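Resetting a Guest Table Between Stays

These instructions apply to all rooms at the Andance and Tutden guest houses. The table should be reset before 2 p.m. on the day of arrival.

Step 1. Clear and wipe the surface

Remove all items, including cups and printed cards. Wipe the tabletop with a damp cloth, working from the back edge toward the front, and dry it with a second cloth. Marks that remain should be reported to the Puna housekeeping office.

Step 2. Set out the towel and the apple

Fold the pink towel in half lengthwise, then in half again, until it forms a layered rectangle. Place it toward the front right of the table. Do not press it flat.

The decorative apple belongs near the back edge, with its yellow side facing forward. Keep the center of the table clear for the guest's own belongings. 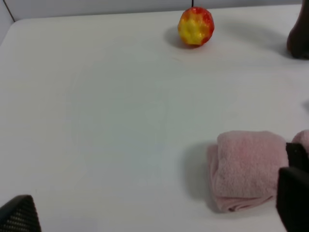

Step 3. Check the linens

Replace any towel that is stained, frayed or thin. Replacement towels are 600 gsm and are kept in the Toprak linen room on shelf 5. Enter each replacement on Form 157 and leave the form in the tray by the door.

Decorative fruit is dusted with a dry cloth only. Cleaning sprays must not be used on it.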